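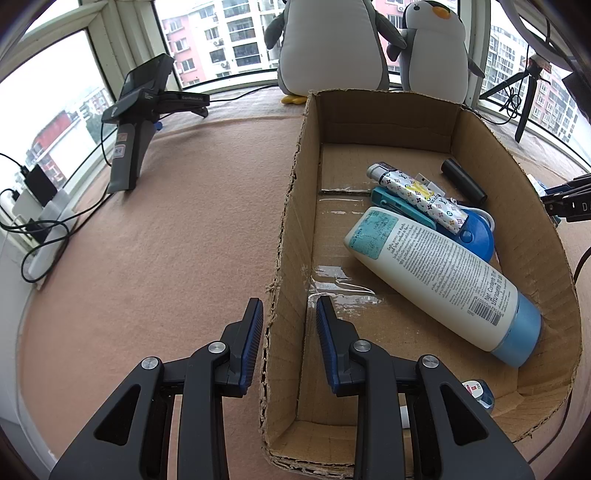
Diapo 1. Carton ouvert, flacon de lotion crème à capuchon bleu clair.

Notes de l'intervenant. Les fonds de placard : ce qu'on garde, ce qu'on jette, ce qu'on note
Gil-soo Ryu, atelier du soir, médiathèque de Gudbridge

Ce site utilise des cookies pour mesurer l'audience. Accepter / Refuser / Personnaliser

Bonsoir. Laisser les gens s'asseoir, attendre que la porte du fond soit fermée. Vérifier que le micro porte jusqu'au dernier rang.

Je parle ce soir des produits de toilette qu'on accumule à la maison : crèmes, lotions, savons liquides, crèmes solaires. Je ne suis ni pharmacien ni dermatologue. J'ai travaillé longtemps au stock d'un grossiste, chez Arier, et j'ai gardé de ce métier l'habitude de lire les étiquettes. Pour toute question sur la peau, les allergies ou un traitement, il faut voir un professionnel.

Laisser la diapo 1 pendant toute l'introduction.

Demander : qui a un carton de ce genre chez soi ? Attendre les mains. Qui sait ce qu'il y a dedans ?

Diapo 2. Les deux dates

Un cosmétique peut porter deux indications différentes et on les confond souvent.

La première est la date de durabilité minimale. Elle apparaît sous la forme « à utiliser de préférence avant fin », ou avec un petit sablier. Elle concerne les produits qui se conservent trente mois ou moins.

La seconde est la période après ouverture : le petit pot au couvercle soulevé, avec un chiffre et la lettre M. 6M, 12M, 24M. Le compte part du jour où on ouvre le produit. Si on n'a pas noté ce jour, le symbole ne sert pas à grand-chose.

Montrer le feutre. Écrire le mois d'ouverture sous le flacon. Le mois suffit. « Août », et l'année en deux chiffres. Le feutre indélébile tient mal sur le plastique gras, passer un coup de chiffon avant.

Ne pas s'attarder sur les numéros de lot. Si quelqu'un demande : le lot sert au fabricant, il n'est pas fait pour être lu par le client. Les sites qui prétendent le décoder se trompent parfois.

Diapo 3. Ce qui abîme un produit

La chaleur, la lumière, l'air, les doigts. L'ordre dépend du produit.

La salle de bains est souvent un mauvais endroit : la température monte et descend à chaque douche. Un placard de couloir convient mieux. Le rebord de fenêtre en plein soleil est à éviter, la boîte à gants aussi, surtout l'été.

Les pots ouverts vieillissent plus vite que les flacons-pompes, à cause des doigts. Une petite spatule propre règle la question. Ne pas ajouter d'eau pour finir un fond de flacon : on dilue le conservateur et on apporte des microbes. C'est la remarque qui fait réagir à chaque fois, prévoir deux minutes.

Raconter l'inventaire de Byun. On avait un rayonnage contre le mur de la chaufferie, 300 flacons de lait corporel. La moitié s'était séparée en deux couches. Les dates étaient bonnes. Tout est parti au rebut quand même.

Diapo 4. Les signes

Odeur rance ou simplement différente. Couleur qui a viré. Eau qui surnage. Grumeaux. Flacon gonflé. Un seul de ces signes suffit pour jeter.

L'absence de signe ne garantit rien. Un produit contaminé peut sentir très bon.

Cas particuliers : le mascara, à remplacer souvent, et à jeter après une infection de l'œil. La crème solaire, qu'on ne garde pas au-delà de la période indiquée, car la protection peut baisser. Les savons durs, qui sèchent et se fendent mais restent en général utilisables.

Diapo 5. Trier un carton, la méthode

Compter environ 90 minutes pour une salle de bains de famille. Faire cela de jour.

Tout sortir et tout poser sur un vieux drap. Regrouper par usage, pas par marque : le corps avec le corps, les cheveux avec les cheveux. C'est là qu'on découvre qu'on a 3 après-shampoings entamés. Garder celui qui sera fini en premier à portée de main, ranger les autres derrière.

Mettre à part ce dont on ne connaît pas l'origine ni l'âge. Si l'étiquette est effacée au point qu'on ne lit plus la composition, je jette. Certains dans la salle ne seront pas d'accord, ne pas discuter trop longtemps.

Les échantillons : les utiliser dans le mois ou les donner fermés. L'association Flikari prend les produits neufs, non ouverts et datés. Elle refuse les flacons entamés, même presque pleins.

Diapo 6. Où jeter

Ne pas vider dans l'évier ni dans les toilettes. Le reste de crème part avec les ordures ménagères. Le flacon vide va au tri, pas besoin de le laver. Les aérosols bien vides suivent les consignes locales. Dissolvants et vernis : déchèterie. Les médicaments, y compris les pommades, retournent en pharmacie.

Si la question du verre vient : les pots en verre vont au conteneur, sans leur couvercle.

Diapo 7. Questions

Garder un quart d'heure. Questions déjà posées les autres fois :

« Peut-on mettre les crèmes au réfrigérateur ? » Sauf mention contraire, ce n'est pas nécessaire, et certaines émulsions supportent mal le froid.

« Le naturel se garde-t-il moins longtemps ? » Cela dépend de la formule. Lire le symbole. Pour le fait maison sans conservateur, être très prudent, quelques jours seulement dès qu'il y a de l'eau dedans.

« Et les huiles ? » Elles rancissent. Sentir avant d'appliquer.

Distribuer les feuilles à la sortie. Rendre le vidéoprojecteur à l'accueil avant 21 h et récupérer le feutre.

2 commentaires
Partager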